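Startseite Unternehmen Sortiment Presse Händler Kontakt

Presse > Pressemitteilungen > Mehrwegprogramm

Lesezeit: 2 Minuten

Trunisstead weitet Mehrwegprogramm für Betriebsküchen aus

Der Geschirrverleiher Trunisstead bietet sein Mehrwegprogramm ab September auch kleineren Betriebsküchen und Kantinen an. Bisher konnten nur Häuser mit mehr als 2.000 Essen pro Woche teilnehmen. Diese Untergrenze entfällt. Neue Kunden schließen einen Vertrag über mindestens sechs Monate ab und zahlen eine monatliche Pauschale, in der Lieferung, Abholung und Ersatz enthalten sind. 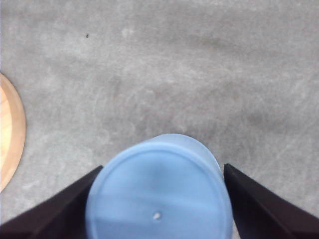

Zum Programm gehören Becher, Schalen und Teller in zwei Größen. Gespült wird wahlweise im eigenen Haus oder im Spülzentrum Plososside, das Trunisstead seit dem Frühjahr betreibt. Die Abholung erfolgt werktags zwischen 14 und 17 Uhr. Beschädigte Teile werden aussortiert und an den Partnerbetrieb Nondov übergeben, der den Kunststoff zu Mahlgut verarbeitet.

Im Probebetrieb haben 37 Küchen das Angebot genutzt. Ausgegeben wurden dabei unter anderem 848 Becher, von denen nach drei Monaten noch 766 im Umlauf waren. Der übrige Teil wurde ersetzt. Die meisten Verluste entstanden in Häusern ohne feste Rückgabestelle. Trunisstead liefert deshalb künftig zu jedem Vertrag einen Rückgabewagen und Aushänge für den Speiseraum mit. 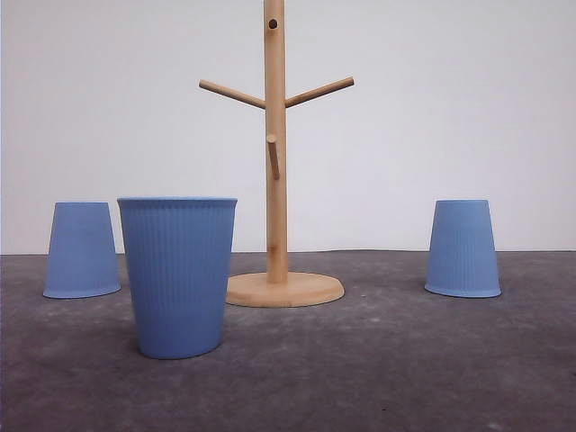

Für Teeküchen und Besprechungsräume gibt es ein eigenes Paket unter dem Namen Khamphan. Es richtet sich an Abteilungen mit bis zu 20 Beschäftigten und kann ohne Kantinenvertrag bestellt werden. Die Laufzeit beträgt drei Monate und verlängert sich jeweils um einen weiteren Monat, wenn nicht gekündigt wird. Ein Wechsel in das größere Programm ist jederzeit möglich, bereits gezahlte Beträge werden angerechnet.

Bestellungen nimmt der Vertrieb ab August entgegen. Bestandskunden behalten ihre Konditionen bis zum Ende der laufenden Vertragszeit und werden schriftlich über die neuen Tarife informiert. Preislisten und Vertragsunterlagen sind auf Anfrage bei der Pressestelle von Trunisstead erhältlich.

Abdruck frei, Beleg erbeten.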